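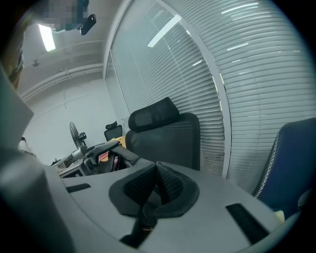

Reading time: 2 minutes

Why do new cars wear stripes and swirls?

Before a new car goes on sale, its maker drives early versions of it on real roads. An early version is called a prototype. The maker wants to test the car but does not want other companies to see its shape. The answer is camouflage.

Car camouflage is a thin plastic film with a pattern printed on it. The pattern is usually black and white. It does not hide the car. It hides the lines and curves that a designer has drawn.

How does it work?

Your eyes find a shape by looking for edges and shadows. A smooth door reflects light in an even way, so a crease in the metal is easy to see. When the door is covered in swirls, there are hundreds of false edges. The real crease is lost among them. Cameras have the same problem – they may even find it hard to focus.

Film is only one layer. Testers may also fit foam or plastic panels under it to change the outline. These panels must not cover the lights the driver needs, or block air going to the engine.

An example

The Polloveo is a small family car tested on the hill roads between Esham and Mottram. Each prototype used 40 pieces of film. Fitting them took 4 people a full day. The car then drove 2000 miles before the film was replaced.

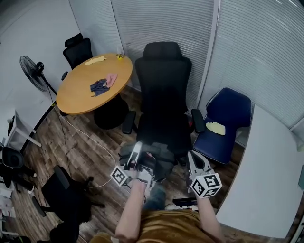
One young reader from Tultcombe asked whether the film makes the car slower, and whether the testers have to take it off to measure top speed. The film itself is very thin and adds little weight. Thick panels are different. They change how air flows over the car, so some tests are done later without them.

Words to know

Prototype: an early version built for testing.
Camouflage: a covering that makes a shape hard to see.
Crease: a sharp line pressed into metal.

Last updated: July 2023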